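Week 5 handout: action chunks on soft stuff

Last week we had the policy spit out one command per camera image, and it dithered horribly. So today we let Sarko predict a whole run of moves in one go (we call it a chunk) and only look again once part of it has played out. I've set the default length to 35 steps. Have a go with 23 as well!
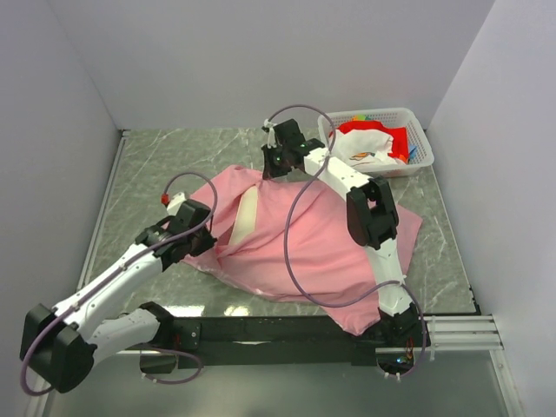 T. Mogensen

Cloth is a pain for the planner – a pinch at one corner changes the shape of everything else, and your state estimate goes stale fast. Look at the right gripper, holding the pink garment up in a peak, and think about which pixels you'd trust for the next grasp.

Padded things are a bit kinder. They still squash, so keep the grip force limit at its default.
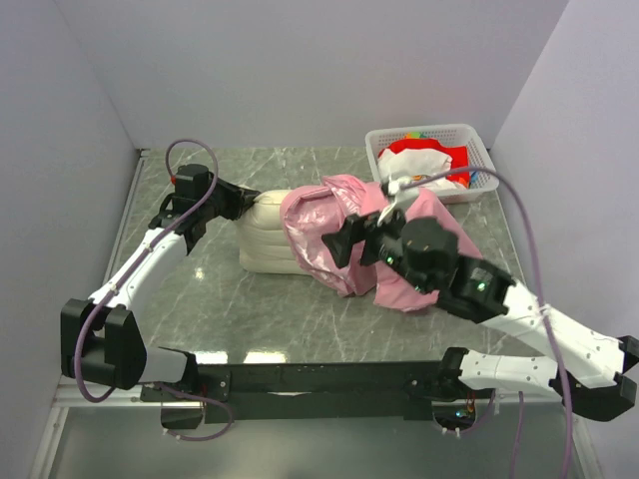
Left gripper on the corner, right gripper over the pink opening.

For the lab, load run 427 in the Nolmont viewer and plot both arms' joint targets over the first 300 steps. Mark every chunk boundary and bring the plot along, even if it's ugly.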